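# 회색만 섞는 사람, 젬마 바시를 만나다

보크소프 역에서 내려 강 쪽으로 걷다 보면 페인트 공방 셀루라가 나온다. 7월 28일, 점심을 막 넘긴 시간에 문을 두드렸다. 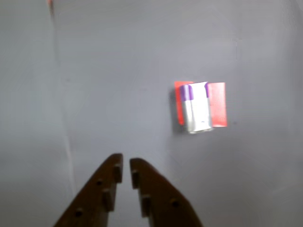 푸른 기가 도는 옅은 회색. 위쪽 가운데가 조금 더 밝다.

젬마 바시는 인사도 끝나기 전에 색 견본첩부터 펼쳤다. 회색만 300가지란다! 처음 몇 장은 솔직히 다 똑같아 보였는데, 그가 두 장을 나란히 붙여 주자 갑자기 한쪽은 초록으로, 다른 쪽은 보라로 기울었다. 이런 순간 때문에 인터뷰를 하는구나 싶었다.

"회색은 혼자 두면 입을 다물어요. 옆에 다른 회색이 와야 말을 시작하죠. 손님들한테도 한 장만 들고 가지 말라고 해요. 꼭 두세 장을 같이 벽에 붙여 놓고 며칠 살아 보시라고요."

원래는 극장 무대 배경을 칠했다. 그 시절 보르톨로티라는 작은 제작소에서 안개 낀 항구를 그려야 했는데, 흰색과 검은색만 섞은 회색이 조명 아래에서 시멘트처럼 죽어 버렸다고 한다. 연출가는 한숨을 쉬고, 개막은 코앞이고, 그래서 밤새 물감통을 붙들고 있었다.

"새벽에 남은 주황색을 파란색 통에 부었어요. 반쯤은 포기하는 마음이었는데, 세상에, 거기서 안개가 나온 거예요. 스물여덟 살이었고, 그날 이후로 검은 물감을 거의 안 샀어요."

지금도 그의 회색에는 검정이 잘 들어가지 않는다. 울트라마린에 번트 시에나를 섞은 것, 코발트그린에 붉은 흙색을 조금씩 떨어뜨린 것, 그리고 내가 제일 오래 들여다본 58번. 비 오기 직전 하늘 같기도 하고 오래 쓴 리넨 같기도 한 색인데, 배합을 물었더니 웃으면서 견본첩을 덮어 버렸다. (나중에 커피를 한 잔 더 마시고 나서 황토가 들어간다는 것까지는 알아냈다!)

빛 이야기가 나오자 말이 빨라졌다. 북쪽 창을 낀 방에서는 차가운 회색이 더 차가워지고, 서쪽 방에서는 오후 내내 색이 따뜻한 쪽으로 떠내려간다는 것이다.

"많은 분들이 가게 형광등 밑에서 색을 고르고, 집에 가서 실망하세요. 색이 잘못된 게 아니고 방이 다른 거예요. 저는 아침에 한 번, 해 질 무렵에 한 번, 스탠드만 켜고 또 한 번 봐요. 제일 못생겨 보이는 시간에도 견딜 만하면 그 색으로 가는 거죠."

나는 이 기준이 정말 마음에 들었다. 집에 돌아와 우리 집 복도를 스탠드 불빛으로 비춰 봤는데, 견딜 만하지 않았다.

광택은 어떨까. 바시는 같은 색을 무광과 반광으로 칠한 판을 들고 창가로 갔다. 무광은 빛을 부드럽게 머금고 있는데 반광 쪽은 창틀이 비쳐 아예 다른 색 같았다. "무광은 손자국이 남아요. 그건 각오하셔야 해요. 저는 좀 남아도 좋다고 생각하는 쪽이고요. 아이가 있는 집 현관이라면 말리겠지만요."

지난 5월에는 엘리츠라는 이름의 작은 도서관 열람실을 칠했다. 책등이 워낙 알록달록하니 벽은 물러나 있어야 했고, 그렇다고 병원 같아서도 안 됐다. 천장을 벽보다 한 단계 밝게, 창 안쪽 깊은 면은 한 단계 어둡게 칠했다고 한다.

"창 안쪽을 어둡게 하면 바깥이 훨씬 환해 보여요. 의뢰하신 분은 유리를 새로 간 줄 아셨어요. 그 말을 듣고 얼마나 신났는지 몰라요."

혼자 섞어 보고 싶은 독자를 위해 요령을 물었다. 바시는 보색 한 쌍으로 시작하라고 했다. 파랑과 주황이 가장 너그럽고, 빨강과 초록은 금세 갈색으로 가 버리니 두 번째로 미루라고. 흰색을 먼저 넉넉히 덜어 두고 거기에 섞은 색을 콩알만큼씩 넣는다. 반대로 하면 물감이 한없이 불어난다. 마르면 색이 달라지니 종이에 칠해 다 말린 다음에 판단하고, 종이 뒷면에는 비율을 꼭 적어 둔다.

"저는 안 적어서 잃어버린 색이 1000가지쯤은 될걸요. 그중에 하나는 아직도 꿈에 나와요. 비둘기 목덜미 색이었는데."

다시 만들어 보려 했느냐고 묻자 매년 겨울마다 한다고 했다. 올해는 꽤 가까이 갔는데 분홍이 조금 과했단다. 그 실패작도 보여 주었다. 내 눈에는 충분히 아름다워서 한 조각 잘라 달라고 졸랐고, 지금 책상 앞에 붙어 있다. 옆에 다른 회색을 붙이라는 당부대로 오래된 영수증 뒷면을 나란히 대 보았더니, 정말로 분홍이 올라왔다.

셀루라의 색 섞기 수업은 가을에 다시 열린다. 앞치마는 빌려주지만 신발은 버려도 되는 것으로 신고 가시길. 내 운동화에는 벌써 58번이 한 방울 묻어 있다.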